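Second arm keeps drooping after protective stop – anyone else?

Vunmont Automation Forum > Arms and grippers > Faults and safety

nibarra
Two-arm cell, both Frankas, running pick and place on mixed household items. Since Monday the second arm has thrown a reflex stop 3 times on the way down to the pick. That part I can live with. The problem is what comes after. When I clear the error and go back to running, the arm sinks a few centimeters before it holds. The last time it sank far enough to press the gripper into whatever was under it. No damage, but one of us had a hand in there a minute earlier.

Log says joint torque over threshold, always joint 4. The other arm is fine on the same code.

kozan_tech
What have you got set for payload? If the load mass is wrong the controller compensates gravity for a tool that isn't there. Sinking on recovery is the classic sign of a tool heavier than the number you typed in.

nibarra
Payload is 800 grams including the adapter flange. Weighed it on a kitchen scale when we built it up.

kozan_tech
And the cables?

nibarra
Not included. They hang off the arm, I didn't think they counted.

Dalewood
They count. Depends how they're dressed, but a loop that pulls tight at one end of the travel puts a load on the arm that no payload number will fix. It changes with pose. Does it fault in the same place every time?

nibarra
2 of the 3 were low and to the right. The other one was somewhere in the middle, I wasn't watching.

ymelf
Yasmine El Fassi here, I look after the cells at Jurkow. Before anyone gets into cable dressing: stop running it. An arm that moves after a stop in a way you didn't command is a safety problem first and a tuning problem second. You said somebody had a hand in there. What is your rule for reaching in?

nibarra
Rule is user stop pressed before reaching in. It was pressed. The sinking only happens when we release and recover, so nobody was under it at that point.

ymelf
Fine, but "nobody was under it" depends on the person releasing the stop looking first. Who releases it, the person at the arm or the person at the screen?

nibarra
Either.

ymelf
That's what I would change today. One person holds the stop and that same person releases it. We had a near miss here in May with exactly that arrangement.

Dalewood
I don't agree it has to be shut down over a few centimeters at recovery speed. These arms are made to be worked next to. Clear the area, recover, see where it settles. You won't find the cause with the power off.

ymelf
Made to be worked next to with a correct payload and a sane contact threshold. With a wrong load model the contact detection is off too. What are the thresholds set to?

nibarra
Raised from default. We were getting false stops in the first week and someone bumped them up. I don't know by how much, I'll have to look in the config.

kozan_tech
There you go. Put them back to default before you do anything else. My guess is the false stops in the first week were the same cable problem and raising the limits just hid it.

Dalewood
OK, I'll give you that one. Raised limits plus an unknown load, I wouldn't stand near it either.

nibarra
Limits are back to default as of 4 pm. It now stops almost every cycle, so that answers that. Both arms are parked until I've redone the cables. This is how it stands: 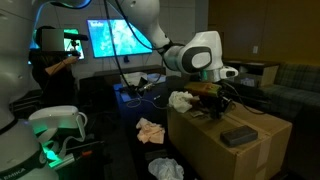
I'm going to take the cables off the second arm completely, run it with the gripper closed and unpowered, and see if the torque reading on joint 4 still climbs on the way down. If it stays flat I'll reroute and strap them closer to the links, with the slack up near the base. If it still climbs then it's the arm and I'm opening a ticket.

kozan_tech
Good test. Do it slow and log the external torque estimate at a few fixed poses, with cables and without. A difference between poses is cables. The same offset at every pose is more likely mass or center of mass.

Clallemon_Pete
We had this on one of ours. Center of mass was entered in millimeters where the field wanted meters. Worth thirty seconds to check.

nibarra
Checked, it's in meters. But z is the value for the old flange. The new one is longer.

kozan_tech
Then you have two problems. Fix that first, then do the cable test, or you won't be able to tell them apart.

ymelf
And write down who holds the stop.

nibarra
Taped to the monitor. Noelia Ibarra, mornings. Still arguing over afternoons.

Dalewood
How many cycles on that arm, out of interest?

nibarra
Around 2000 since we put the new flange on. I'll post the torque numbers when I have them.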